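About Rekwood

Small things, put where you can find them!

Rekwood is a home organizing studio and shop, and we care a great deal about the small stuff. Other organizers love a garage or a walk-in closet (and good for them). Our favorite places are the bathroom shelf, the desk by the window, the junk drawer and the spot near the front door where keys and receipts pile up.

How we got going

We opened in May with 2 rented rooms on Mosel Street and one long shelf of cups, trays and bins that we had been trying out in our own homes. The first thing we sold was a drawer divider, and the person who bought it came back the same afternoon for four more. We were thrilled! Since then the shelf has turned into a full wall, and we now keep 126 different organizers in the shop, from pen trays to deep pantry bins. You are welcome to handle all of them. Bring your own stuff and try it out – people have carried in spice jars, paintbrushes and a whole shoebox of phone chargers, and we love it every time.

What we do

Home visits are the biggest part of our week. We come over, empty one drawer or shelf with you, and put it back together in a way that suits how you live. Most visits cover a single room. We don't push matching sets, and if the mug on your sink is doing a fine job, the mug stays.

We also run the Drostis Table, a small-group class in our back room. Everyone gets a pile of everyday things and a few containers, and we sort, swap and argue (nicely) about what goes where. The bathroom class fills up first, every single time. It's amazing how much there is to say about toothpaste! Do you keep it in a drawer or on the counter? Lying down or on end? We're big fans of a cup with dividers inside, so the tube has its own section and doesn't flop over onto everything else. 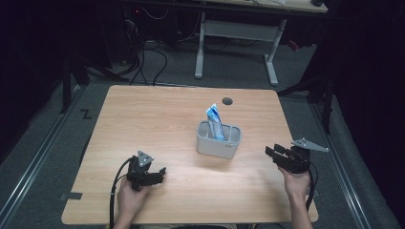
The desk class works much the same way, only with scissors, sticky notes and far too many pens. If you're not sure which one to pick, start with the room that annoys you most in the morning.

Our shop and the Uddin Room

The Uddin Room is our lending library, and we're very proud of it. It holds roughly 700 secondhand containers that people have passed on to us, all washed and sorted by size. Borrow what you like for a month, see if it fits your shelf, and bring back whatever didn't work out. Lids are in the tall cabinet on the left. Please check that yours fits before you go – we have learned this the hard way.

Come and see us

The shop is open afternoons, and classes run in the early evening. Street parking is easiest at the Mosel Street end. For a home visit, send us a photo of the drawer or shelf you'd like to start with, and please don't tidy it first!

Page updated Jul 6, 2025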